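Notes for my talk, Tuesday, Hoddale home evening
Iveta Havlíček
Topic: choosing a dining table for a small room

Say hello, thank Sombatkul for the chairs. Speak slowly. I have 25 minutes and 3 of them are for questions. 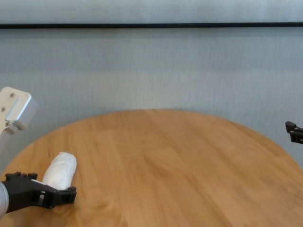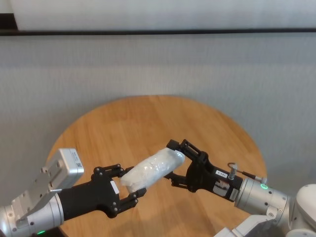
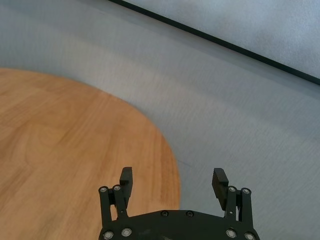
The same round table in all four.

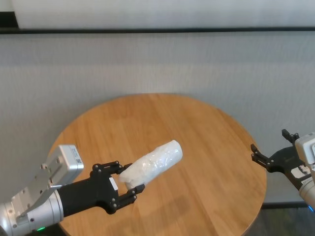
First point: measure the room before you fall in love with a table. Many people measure only the table and forget the chair, which must move back when a person stands up. I leave 30 inches behind each chair, and more if there is a door. In a small room I like a round top, because you can walk past it without meeting a corner with your hip. A warm honey-brown wood like this one is also kind to a pale gray background; the gray stays calm and the room does not feel cold. Ask here: who has a gray wall at home? Wait for hands.

Second point: the lamp. Hang it over the middle of the table, not over the middle of the room. Tell the story of my first apartment, where these were 2 different places and I ate in my own shadow. Keep it short.

Third point: the rug. Either it is big enough for the chairs also when they are pulled out, or no rug. Show the Kiredus sample and pass it around. The Horilero one is thicker, so the chair legs catch in it.

If there is time: care of oiled wood, and why I do not use a glass top.

Ask for the samples back before people go for coffee.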